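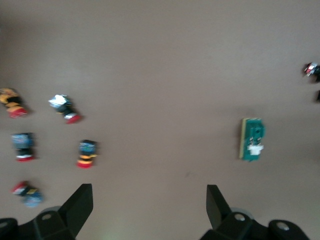 How to Plan the Budget for a Bench Gripper Cell

Departments at the Grukerbridge site should complete the steps in order before a purchase request is submitted.

1. List the parts to be handled. Small banded cylinders and a circuit board on one surface call for different grips, and spare finger sets should be priced with the arm.

2. Obtain written quotations from Cernau and Fledora. Each must show delivery and fitting as separate lines.

3. Enter the running costs. Allow £490 a year for servicing and £300 for replacement fingers and cables.

4. Set the review period. Equipment is written down over 52 months, and warranty cover of at least 12 months is required.

5. Reserve bench space and a power supply before the order is placed.

Requests for the next round close in October. Late forms will be held over.

Last updated: August 11, 2023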